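Bathroom tips: the salt lamp and the steam

Many people ask me if a salt lamp can clean the air of the bathroom. I did not find good proof of this. Salt takes water from the air, so after a shower the lamp becomes wet and can drip on the wire. 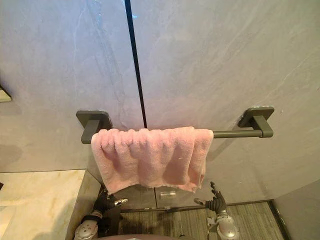

A pink towel on the rack.

Keep the lamp in a dry room. For the steam, open the window for 60 minutes.

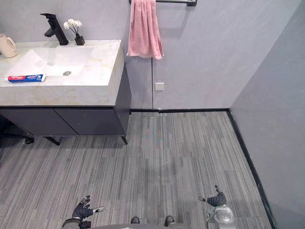
If your lamp already drips, unplug it and let it dry for two days before you use it again.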